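**Thursday, bench notes (packing corner)**

Started with the cardboard. Julport sent us 600 flat sheets against an order for 2,000, with a delivery note cheerfully marked "complete". İlker has rung them. They are looking into it, as they were in February.

The sheets themselves are decent, if a touch narrower than the last lot. I laid one flat and marked out the new fold lines in pencil, 16 mm in from each long edge, and the corners met well enough. The old template is no use for this width. I have written OLD on it in large letters so that someone will pick it up by mistake anyway. 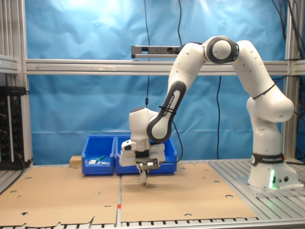
Scoring is still the weak point. Too light and the fold wanders off to one side; too heavy and the top layer splits, which Yiğit calls "characterful". Two passes with the bone folder against the steel rule gave the cleanest crease. One pass if you are Şengül, who has wrists like a blacksmith.

Storage: offcuts longer than a hand go in a bin, anything shorter goes to recycling. I fished out a fistful of confetti this morning and would prefer not to repeat it.

Still to do:

- new template, in something stiffer than hope
- ask Wurisbridge what they charge per sheet
- get the good rule back from Muammer
- try folding across the grain, 2 sheets only, before İlker starts rationing

Stopped at half four. Glue has gone stringy again, lid was off.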